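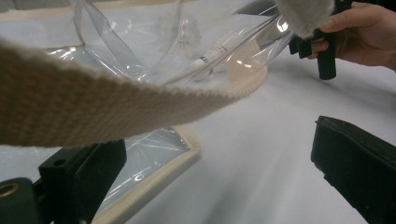
Bag packing line: hand grippers, what happens to the bench staff?

Forum home | Packing and finishing | Automation | Maintenance | Log in

Posted by benchlead_north

We finish clear vinyl bags with cream binding and a woven strap. Insert goes in, strap is laid, bag is folded flat and boxed. There are 18 people on the benches across two shifts. Since April some of them have been doing the same job with hand-held grippers instead of fingers, so the movements can be used to train two arms from Zollow.

Management says no posts go. I would like to hear from sites that have been through it. Current numbers:

Bare hands: 379 bags per bench per shift
With grippers: 307 bags per bench per shift

The bonus is still worked out on the first figure. That is the main complaint at present.

Reply by laizer_tech

The drop is normal. Two fingers and a trigger will not match a hand on thin vinyl. It creases, it throws glare, and the strap springs back when released. Your bonus problem is an accounting fault. Take the gripper hours out of the calculation and pay them at average earnings. We did that at Laizer before the first shift of recording.

Reply by A. Nyanda

I disagree that it is only accounting. I was on the benches at Brukmont for the whole changeover. The bonus was fixed in the first month. The grip strain was not. Squeezing a trigger all shift is a different load from folding by hand, and it falls on the same two fingers. We ended up with a limit of 30 minutes on, then a change of task. Ask for that in writing.

Reply by benchlead_north

We have no limit. People swap when they ask to. The quieter ones do not ask.

Reply by hanero_user

What do the arms do at the end of it? At ours (Hanero cells, similar product) they pick and place the bag and that is all. Straps are still done by a person. The cut end frays, the arm takes hold of a few threads and the rest stays behind. Posts stayed the same in number but the work got narrower. Before, one person did a bag from start to finish. Now one person does straps.

Reply by laizer_tech

Heat-seal the strap ends before they reach the cell. That is a supply matter and has little to do with the arm.

Reply by hanero_user

Ours is cotton. It scorches.

Reply by laizer_tech

Fair. Stitch or bind the end, then. It adds a step, but upstream.

Reply by A. Nyanda

Which is a person again, in another room and usually on a lower grade. Check the grading before anyone agrees to move a step upstream. At Brukmont the cell attendants went up one grade and the prep table went down one. Total headcount was unchanged, so the report said there had been no effect on staff.

Reply by benchlead_north

That is useful. I have a meeting with Florence Marchand (operations) at 2 pm tomorrow. I will ask for gripper hours at average earnings, the 30 minute limit, and job descriptions for prep and cell work before the arms are switched on. Does anyone have wording for the second one?

Reply by A. Nyanda

Sent by private message. Change the site name in the second paragraph.

Reply by laizer_tech

I would still put the limit at an hour. Half-hour changes cost a lot of set-up time, and the recordings come out in short pieces that need sorting afterwards.

Reply by A. Nyanda

The sorting is done at a desk. I would keep 30.

Related threads
Average earnings during trials: how is it calculated?
Glare on clear film under bench lighting
Cotton webbing, fraying at the cut end
Regrading after a cell is installed

Contact the moderators | Copyright remains with the posters | Back to top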